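Teaching an arm to pick flowers (the table kind, not the garden kind)
Project report, Udik group, Vullstead
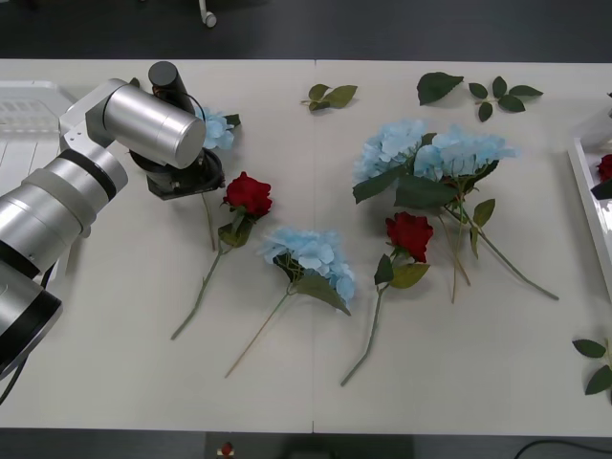 Figure 1. The arm above a blue hydrangea, with roses and loose leaves on the table.

I signed up for this project thinking I'd spend the term training a network. I spent most of it moving artificial flowers around a white table, and I've come out the other side with strong feelings about hydrangeas.

The goal was to collect enough examples for a learning system to pick up one flower stem at a time and put it down in a tray. We called the dataset Parkano and set ourselves a target of 3,000 recorded attempts before the end of September. Each attempt is one person driving the arm through one pick, start to finish, with the joint positions and the video saved together. If the pick fails we keep it anyway and mark it as a fail, which was my supervisor's rule and a good one (I grumbled at first, because a fail takes just as long to label as a success).

My first layouts were far too tidy. I'd put the stems in a row, all pointing the same way, nicely spaced, and the early model learned to reach for the spots where I liked to put things. Pretty embarrassing when we shuffled the table and it went straight for bare white surface! So I wrote a little script that gave me a random position and angle for every stem, and I followed it even when it wanted two hydrangeas overlapping. Especially then, really. Those messy layouts are where the useful examples came from.

The loose leaves were a late addition and I wish I'd thought of them sooner. With only whole flowers out, the model treated anything green as part of a stem. Once there were sprigs and single leaves lying about it had to work out which bit of green was attached to a bloom. It still gets fooled by the longer sprigs.

Where to grab turned out to be a bigger question than I'd planned for. I drove most of the attempts coming down on top of the flower head, and my project partner preferred the stem just below it. We didn't notice we were doing different things until we'd filled a good chunk of the dataset, and the model trained on both of us would hover somewhere in between and close on nothing. We ended up writing down a rule (stem for roses, head for hydrangeas) and redoing 17 sessions. It took 2 weeks and I don't want to talk about it.

A typical session was 18 attempts, then a break. I tried longer ones, but my driving got sloppy and you could see it in the data — jerky little corrections right before the grasp, which the model copied beautifully.

For training we used the Gebreyes baseline that last year's students left behind, with hardly any changes. It does well on single roses now. Hydrangeas are all right when they're lying on their own and pretty hopeless when two are touching, as it tends to drag the neighbour along by a leaf.

If I had another term I'd sort out the labels first. Ours only say pick or fail, and I'd love to know how many fails were a missed grasp and how many were a drop on the way to the tray. I'd also vary the table colour, and get somebody who has never driven the arm to record a batch, so it isn't all our two sets of habits in there.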